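Ticket 1934 -- Listing photos show wrong color after upload
Status: Reopened
Opened: Oct 12, 2019
Product: Farkmont shop builder, Palilura theme

Original report
Reds in my product photos come out dull once they are on the shop page. The same files look right on my computer. I sell secondhand clothes and had 9 returns last month marked "not as shown," so this is costing me money.

Reply from support
Please clear your browser cache and upload the files again. Most color problems are caused by an uncalibrated monitor.

Customer update
Cleared the cache. No change, and I didn't expect one. I doubt it's the monitor, given that the original and the shop copy look different side by side on the same screen.

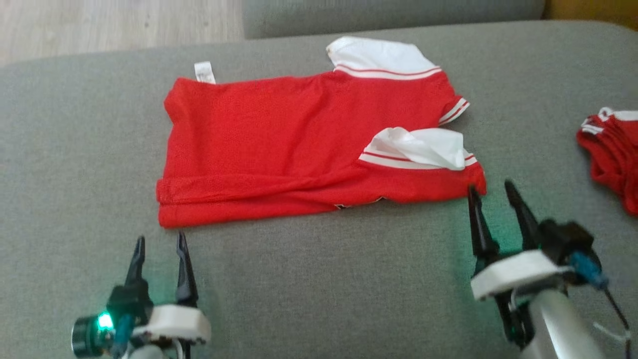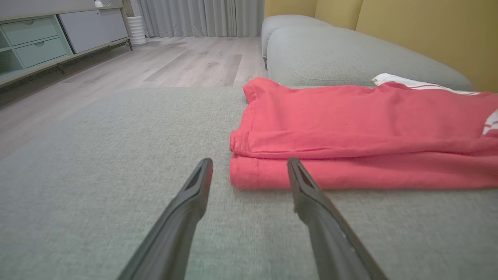

I tried both at quality 60 and again at 69, which is the number your help page recommends without saying why. Neither setting made any difference I could see. The first file is the better test, as the shirt is red and white and lies on gray cloth, so a shift in the red has something neutral to be judged against. The gray stays put and the red goes brownish. A bad monitor would hardly pick out one color and leave the other alone.

Reply from support
We suspect your files are saved with a wide color profile and the Palilura theme removes it on upload. Please convert to sRGB before uploading. We are marking this as solved.

Customer update
Please don't. Converting helped with the large view, but the thumbnails are still off -- a bit less than before, but off. I also put the unconverted files on my old Lemaire page and they look fine there, thumbnails included. So "all shops do this" (your phone line in Clarnham) is hard to believe.

Reply from support
Reopened. Thumbnails are made by a separate process, and we have passed this on. A fix may be part of the November update.

Customer update
I'll believe "may" when I see it. Leave the ticket open until then.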